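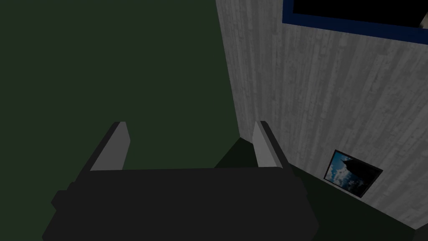
Unit 4: Simulated work and the operator's job
Course notes, B. Ghaffari

4.1 Background

Zallix provides meal and room service to residential buildings. Its Sallby site began moving kitchen and household tasks to two-arm robots in February. Each task is first set up in simulation and checked by a person who used to do it by hand. The notes below deal with what that check involves and how it changes the working day.

4.2 What the operator now does

Before the change, a room attendant worked a shift of 8 hours, nearly all of it on foot. The same person now spends part of the shift at a desk, going through simulated runs and marking each one as accepted, rejected or unclear. The training set for the first round held 798 runs, split among 14 attendants.

Marking draws on knowledge that was never written down: where to take hold of a panel, how much room to leave beside a doorway, which objects to clear first. Under the old job description this knowledge had no name and no pay grade.

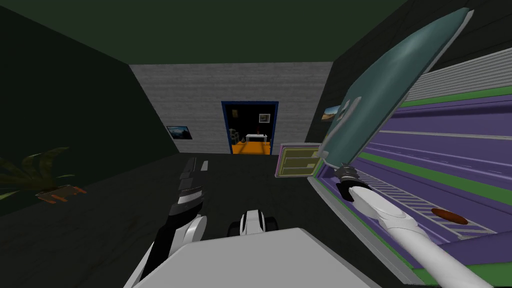
Fig. 4.1. Simulated room, right gripper holding the lower edge of a teal panel; left arm extended.

For a state like Fig. 4.1 the reviewer records three items: the grip point, the clearance to nearby objects, and whether a person would have used both hands. The third item is often left blank in practice - attendants report that they do not know how they do it until they try.

4.3 Disagreement between reviewers

Each run is seen by 2 reviewers. Where they differ, the shift lead decides. Pritetti, the contractor that maintains the software, does not vote. Holanda, a second site, lets the reviewers settle it between themselves, and its review times are longer.
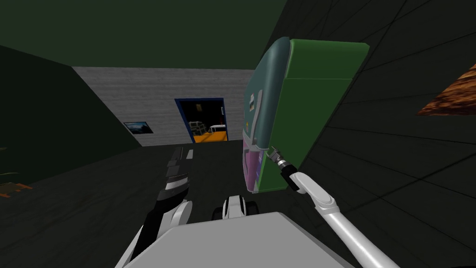 Fig. 4.2. Right gripper at the front edge of the refrigerator's side panel, fingers open. Left gripper clear of all objects.

4.4 Points for the seminar, Tue 4 March

- Should review hours count as skilled work for pay purposes?
- Who answers for an accepted run that later fails on the floor?
- What happens to the check when no reviewer has done the task by hand?

Reading: course pack, section 4. Bring written notes on the second point.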